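Support > Window Coverings > Curtain Tracks > Ticket: sheer keeps bunching and won't glide

Sheer curtain sticks partway along the track, bunches up in one spot

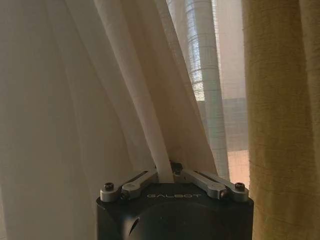

Okay, so I'm back with the sheers again. Last time I wrote in it was about the hem (sorted, thank you Marthinus!) and this time it's the track. The room is the long sitting room at our guest house, and the track is the Lastura ceiling one, 2000 mm, with the Ika sheer hanging on it. The sheer is off-white and very light, so every little snag shows up as a crooked pleat.

What happens: I pull it closed from the left and it runs nicely until somewhere past the middle, and then it just stops. If I keep pulling, the fabric slants over to one side and the top stays put. Back it up a bit, try again, same spot. Opening it is fine most of the time – maybe one try in a few it hangs up there too.

Things I tried before writing:

Wiped the inside of the track with a dry cloth. Got a fair amount of gray fluff out, no change.

Took the sheer down and ran the bare gliders back and forth with a finger. They went all the way across, which had me thinking I'd fixed it. Hung it up again and it stuck on the second pull.

Swapped two gliders from the sticky area for new ones out of the spare bag. Slightly better for one evening, then back to how it was.

Washed it (cold, gentle) and hung it up damp like the label says. It looks so much better! Still sticks.

I haven't used any spray because the leaflet says silicone only and all I've got in the house is the stuff for door hinges.

Ashraf Hegazy

---

Reply from Marthinus Nkuna, Thursday, November 3, 2022

Hi Ashraf, good to hear from you again, and glad the hem held up. If the gliders run freely with nothing on them and stick under the curtain, I'd look at the joint. The 2000 track ships as two pieces with a connector in the middle, and when the bracket next to it is a touch loose, the weight of the cloth is enough to open a small step. Could you put your fingertip along the inside lip with the curtain hanging and tell me if you feel an edge? Also, how far apart are the hooks along the heading tape?

---

Reply from Ashraf Hegazy

There's an edge! Tiny, but my fingernail catches on it going left to right and slides over it the other way, so that explains why opening is mostly okay. The bracket beside it turned almost a full turn before it got tight. I feel a bit silly, I'd checked the end ones and skipped that one.

Hooks were about 100 mm apart, except for one gap where I'd missed a pocket after the wash. Put that one back in.

It's closing all the way now. I've done it 7 times in a row and it only hesitated once, right at the joint. The pleats fall straighter too. I can still feel a little something with my nail though – is there a replacement connector, or do I file it down? I'd rather not go at it with a file if there's a part.

---

Reply from Marthinus Nkuna

Please don't file it, the coating comes off and then it really does drag. I'm sending a new connector with the next parcel. Loosen the bracket, slide the old one out, push the new one in until both halves meet, and tighten again with the curtain off. I'll leave the ticket open until you've had it up for a few days.

Status: waiting on customer

Related tickets
Chauke heading tape: hooks pulling out after washing
Jumel tieback too short for double sheers
Lastura ceiling track: end cap won't stay in
Ika sheer: hem uneven after first wash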